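Tirkener Pantry Fridge
Upright chilled cabinet for community fridges, food clubs and school larders

Capacity: 332 litres
Height: 138 cm
Shelves: 5, adjustable
Door: single glass, can be hung left or right
Plug: standard 13 amp
In stock, delivered to the room you choose

If you run a community fridge you'll know the moment when a shop rings at closing time with six crates of yoghurt and a mountain of salad, and you stand there wondering where on earth it's all going to go. The Tirkener is the fridge we wanted when we were doing that ourselves. It holds a proper evening's collection, it fits under a high window, and people can see what's in it without standing there with the door open.
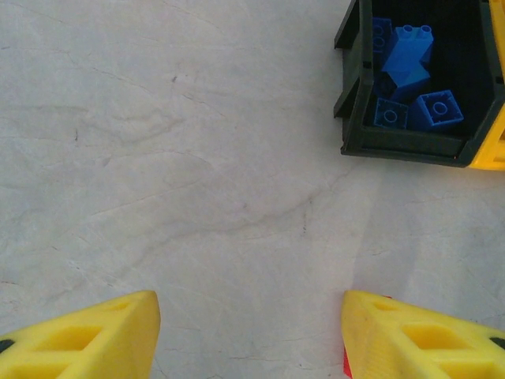

Liew
Equipment lead, Droreren

I've looked after the Tirkener since the first one went into the food club at Worerska, and I still get a bit carried away talking about it! That first cabinet sits in a church porch that is freezing in January and stuffy by summer, and it's opened all day long by people of every age. We learned a lot from it. The handle is now a full-length one, so a child or somebody in a wheelchair can reach it as easily as anyone else. The bottom shelf has a raised lip at the front (a bottle of milk on the toes is no fun) and the display has big plain numbers you can read from across the room.

The shelves are the bit I'm proudest of. They move up and down in 17 positions without tools, so you can drop one low for tubs of soup one morning and put it back up for milk the next. Each one has a clip-on strip along the front for labels. Lots of groups use the strip for allergy notes, and one food club has theirs in four languages, written up by the families who come.

Cleaning is quick. Lift the shelves out, wash them in warm soapy water, wipe the inside and check the door seal for crumbs. The corners are rounded, so there's nowhere for a squashed tomato to hide.
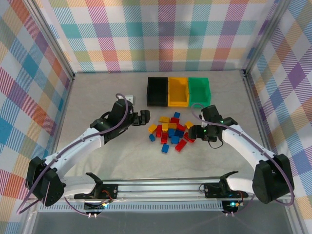 A fridge this size works best when food is sorted before it goes in, and we'd really encourage you to give some table space to that. Use-by dates need checking, split packs need taking out, and anything that can sit happily at room temperature should be kept out of the cold to leave room for what can't. Three open bins side by side towards the back of the surface, like the ones in the photo, would suit the job very well: one for the fridge, one for the cupboard, one for compost, with all the space in front of them left free for unpacking. Try it for a week and see how much faster the crates go down.

What comes with it
The cabinet, the shelves and label strips, two keys, a fridge thermometer and a pad of temperature log sheets. We also put in a laminated sign for the door, with room to write your opening times in marker pen.

Where to put it
Indoors, or in a covered porch out of direct sun and rain. Leave a hand's width behind it for air. The feet screw up and down for uneven floors, and there are wheels at the back if you tip it gently. Let it stand upright for a few hours before you switch it on.

Running it
Set it to 3 or 4 degrees and leave it alone. If it creeps above 5 and stays there, check the seal first, then the dust filter behind the bottom grille. The filter slides out and can go under the tap.

Spare parts
Shelves, seals, feet, keys and filters are all sold singly. Have the number from the sticker inside the door ready when you order.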